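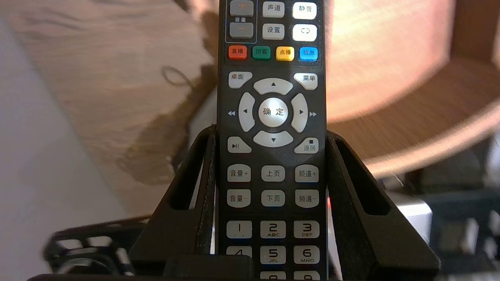
How do I complain about the smell from a composting plant so that somebody will act on it?

Report it to the environmental regulator while you can still smell it, and give them the time, the street you're standing in, the wind direction and what the smell is like. Ring the plant's own complaints line as well if it has one. Keep every reference number you're given. The council can help with some things, but if the site has an environmental licence the regulator is the one who enforces it.

The full post
Asked by Janka Gajdoš, 2020-08-27

Hello all, I hope this is the right section, please move it if it isn't. We've lived on the east side of Istton for nine years and the Ridix composting yard on the Tandholm road has been there for most of that time without bothering us much. You'd get a whiff of wet leaves on a still morning and that was it. Since they began taking food waste the smell has been a different thing altogether, sour and a bit like old cabbage water, and it comes up the valley after dinner and sits there. We're two kilometres away as the crow flies! My neighbour closer in has given up on her washing line.

I've rung the council three times and each time a lovely person has taken my name and told me it would be passed on. I've also put a comment on the Ridix page, which vanished. I don't want the place shut, I put my own green bin out like everyone else, I'd only like to be able to open the bedroom window in December. Who should I be talking to, and does it matter how I say it? Do they laugh at people who ring up about smells?
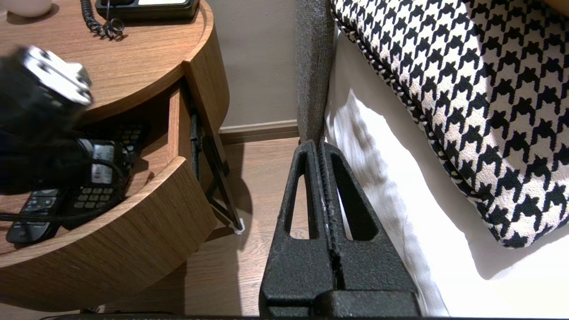
Answers

Ingvild Hellström
Marked helpful by the person asking

They don't laugh, Janka, I promise. I spent a good part of my working life taking these calls (in another state, so check the details for yours) and the people who rang were nearly always polite and a bit embarrassed, and most of them had put up with it for far too long.

First find the licence. Regulators generally keep a public register you can search by company name or address. When you open it, look for the section on odour, which will probably say something along the lines of no offensive odour beyond the boundary. Look too at how much material they're allowed to take. If the licence says 3,000 tonnes a year and you have good reason to think they're well over it, that's a separate matter and worth putting in its own letter.

Then start a diary. An exercise book is perfectly good. Write down the date, when it started, when it stopped, where you were, the wind, and how strong it was on a scale you make up and stick to. Say what it smells of in your own words. "Sour, like cabbage water" is much more use to an officer than "disgusting", as different stages of composting smell different and it gives them an idea of which pile to go and look at. Put the good evenings in too, please. A diary with nothing but bad days in it gets picked at.

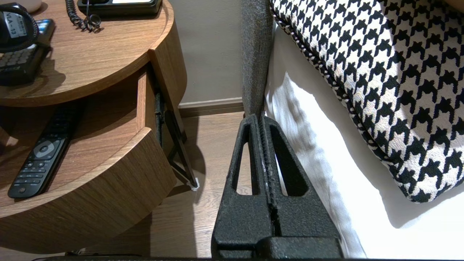

Round bedside table with an open shelf, beside the bed

Ring on the night, even if it's late and you get the recorded message. An officer who comes out on Tuesday for a smell you had on Saturday will stand at the gate, sniff, and write down that there was no odour, and then that's what is on the file. Ask whether they have anyone on call after hours. Some do and some don't.

As for the neighbours, ask them to ring for themselves. One petition with 1,255 signatures looks grand in the local paper, but in my old office it was logged as a single item, and a dozen separate reports from different streets on the same evening told us a great deal more. By all means do the petition as well if somebody has the energy.

Oh, and keep copies of anything you post on a company's page before you post it.

Gaspard Gaillard

Just close the windows on that side, we did. Or move, lol. Seriously though the council is useless with this stuff, we had the same with the Magnusson chicken sheds and gave up after the second winter.

Seraina Sutter

I'd add a little to what Ingvild wrote, all of it good. We had a very similar time of it with a green waste site, and what helped us most in the end was asking for a meeting. I wrote to the site manager (a proper letter, with a stamp) and asked if four of us from the street could come and see the place. I was expecting to be fobbed off. He had us in the following week, gave us hi-vis vests and a cup of tea, and walked us along the rows.

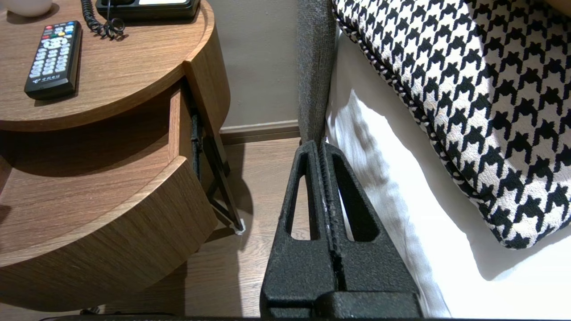 We learnt that they were turning the piles in the late afternoon, when the air was going still, and he agreed to try mornings. It didn't fix everything, and I won't pretend the summer was pleasant, but we went from most evenings to one or two a week. He also gave us his mobile number, and to be fair to the man he answered it.

Do keep reporting to the regulator while you're being friendly, though. We stopped for a while out of politeness and I wish we hadn't, it left a great hole in our records right when the licence came up for review. Ask when the Ridix one is due, Janka, there's usually a period when the public can make a submission, and it's easy to miss.

Comment from Janka Gajdoš

Thank you so much, both of you (and Gaspard, I suppose!). I've found the register and I've bought an exercise book. Is it all right to put down evenings from memory, or should I start fresh from tonight?

Comment from Ingvild Hellström

Start fresh, and write the remembered ones on a separate page at the back with "from memory" at the top.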